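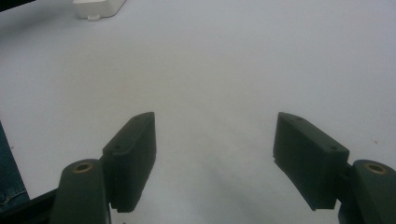 Remedios Carrasco held that a white surface is the hardest one in a kitchen to grade, and that any inspector who calls it the easiest has only graded it under one lamp. Her objection was raised at the first reading of the grading sheet and led to the changes set out in this section.

Figure 4. Smooth white surface with a pale grayish-blue tint. The shading is soft and slightly darker toward the lower center and the upper right.

Share 14 Comments 2

4.2 Shading and apparent soil on white surfaces

The original sheet asked graders to mark a surface as "even" or "uneven" in tone before looking for residue. On dark and patterned surfaces this step caused little trouble. On white surfaces it produced a large share of the disagreements between graders. A gradual change in tone of the kind visible in Figure 4 was marked by some graders as a film left by wiping and by others as a plain effect of light. The sheet gave them no means of telling the two apart.

Of the 3,966 grades collected in the Vivari kitchens, 900 concerned white surfaces. These were pulled and read again by Kong and Jaramillo, working separately. Both readers found that the word "uneven" had been used for at least two conditions: a slow change in tone with no border, and a patch with an edge that could be traced with a finger. Only the second was tied in the written notes to residue. The first appeared most often in notes made late in the day near a window.

The revised sheet therefore drops the tone step for white surfaces and replaces it with a border step. The grader looks for an edge first. Where an edge is found, the patch is wiped once with a damp folded cloth and graded again. Where no edge is found, the grader changes position, views the same area from the opposite side, and records whether the darker part has moved. A darker part that moves with the viewer or the lamp is entered as shading and carries no penalty.

Color tint is handled in the same way. A bluish or grayish cast across a whole surface is entered under lighting unless a reference card placed on the surface looks different in tint from the area around it. The Rusteck card was used throughout. Graders were told not to compare the surface with the wall, as wall paint varied between kitchens.

Two limits should be stated. The border step does not detect a thin film spread over a full surface, for which the swab procedure in Section 4.4 remains necessary. It also adds time, and graders at the Fernon site asked that it be skipped on shelves.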